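Ondar Opens Orders for Two-Finger Packing Cell, Publishes Full Cost Sheet for Small Candy Makers

BIRINE, October. Ondar, which builds small automation cells for food packers, is now taking orders for its two-finger benchtop packing cell. The company is also releasing the cost sheet it used to budget its own pilot line at the Joly confectionery shop in Birine. The sheet lists every purchase made for the pilot, including the ones that were returned.

The cell is meant for shops that fill jars and tins by hand and sell in mixed assortments. These shops often run short batches and change products several times in a shift. Most packing machines on the market are priced and sized for a single product running all day. Ondar designed the benchtop cell to work at an existing table, with the containers the shop already uses.

What buyers receive

A standard order includes one arm, one pair of padded fingers, a wrist camera, a control box, mounting rails and a spare set of finger pads. The table, containers and lids are not included. Ondar recommends that buyers use the table they already have, provided it is level and does not rock when leaned on. Buyers who need a new table should put it in the budget from the start and order it first, as mounting cannot be scheduled without it.

Each cell ships with 4 days of on-site setup. Setup covers mounting, safety checks, teaching the first products and training for the people on each shift. Extra setup days can be bought in advance or added later at the same day rate. Travel is charged at cost and is shown as a separate line on the quote.

Safety guarding is quoted separately. The amount of guarding depends on where the table stands and how close people work to it, and Ondar will not give a guarding price before a site visit or a measured floor plan.

Planning the budget

The Joly pilot was planned over one winter and run through the following summer. According to the cost sheet, the arm and control box took up the largest share of spending, as expected. The lines that went over budget were smaller: finger pads, food-safe cleaning supplies, replacement lids, and the hours staff spent away from the packing table during training.

Training time was the largest overrun. The original plan allowed 83 staff hours for training. The pilot used 108. Most of the extra hours went into teaching new containers, as the shop changed one of its tin sizes partway through the pilot. Ondar now asks buyers to settle their container sizes before ordering, and to set aside training hours for any size they expect to add in the first year.

Finger pads are a running cost and should be listed with gloves, labels and other supplies. They wear faster on metal rims than on glass. The cost sheet shows pads by month, so a buyer can see how spending moved when the shop packed more tins.

The sheet also has a page for items that were bought and not kept. These include a second camera stand, a set of harder fingers that marked the lids, and a powered turntable that took up too much of the table. All three were sent back, and the restocking fees are shown.

Choosing products to start with

Ondar suggests that buyers begin with the products that are already packed in the largest numbers and leave the difficult ones for hand packing. At Joly, the first product taught was a closed jar, moved from the filling side of the table to the labeling side. Open tins came next. Loose candy was left until the end, and part of it is still packed by hand.

Candy on sticks needs its own plan. The sticks cross over each other, and a finger that closes on one may lift others with it. Soft gummy pieces can stick together in warm weather. Neither is a reason to put off a purchase, but both call for more teaching time, and a quote that treats them the same as wrapped hard candy will come in too low.

During the pilot, 2,166 containers were recorded in the packing log. The log is included with the cost sheet so that buyers can compare their own volumes. Shops that pack far fewer containers may find that renting suits them better, and Ondar's rental terms are printed on the last page of the sheet.

Floor space and table layout

Before ordering, buyers should mark out the working area on their table with tape and run a normal shift around it. The arm needs clear space in front of the fingers, and supplies are best kept toward the far side where both the arm and a person can reach them. Lids and caps should have a fixed place. On the pilot table, tins of lollipops and star-shaped gummies stood together at one side, with bare tabletop left open in front of the fingers.

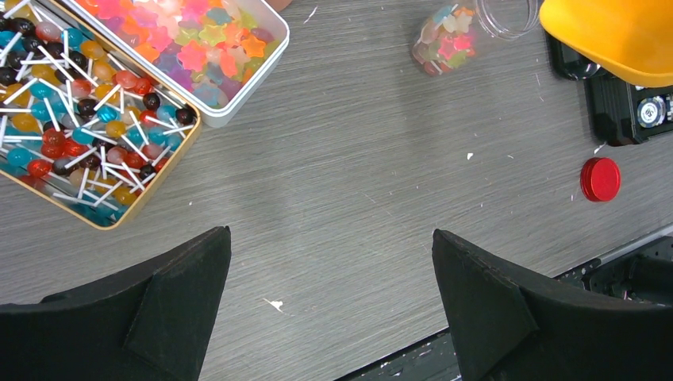 Westeck, a packing cooperative that reviewed the cost sheet before release, said the open space was the part it had left out of its own plans. It had measured for the arm and the containers, then found there was no spot left for a person to set anything down. The cooperative asked that table area be added to the quote form, and Ondar has done so. Westeck also said it would have liked the sheet to cover a two-table layout. Ondar has no pilot figures for two tables and is not offering an estimate.

Ordering and delivery

Orders are open to buyers in all regions where Ondar has service staff. A deposit is due when the order is placed, and the balance is due after setup is complete and the buyer has signed off on the first product. Cells ordered before the end of November are planned for delivery in February. Later orders will be given a delivery month when the deposit is received.

Shops that close for a season may ask for setup to be done during the closure. Ondar advises against setup in the weeks before a major holiday, when staff have little time for training.

Service plans are sold by the year. The basic plan covers software updates and phone support during business hours. The full plan adds one yearly visit, replacement of worn cables and a loan arm during repairs. Finger pads are not covered under either plan.

The cost sheet, packing log and quote form can be requested from the Ondar sales office in Birine. There is no charge, and no order is required. Requests should state the types of containers in use and whether the packing table is shared with other work.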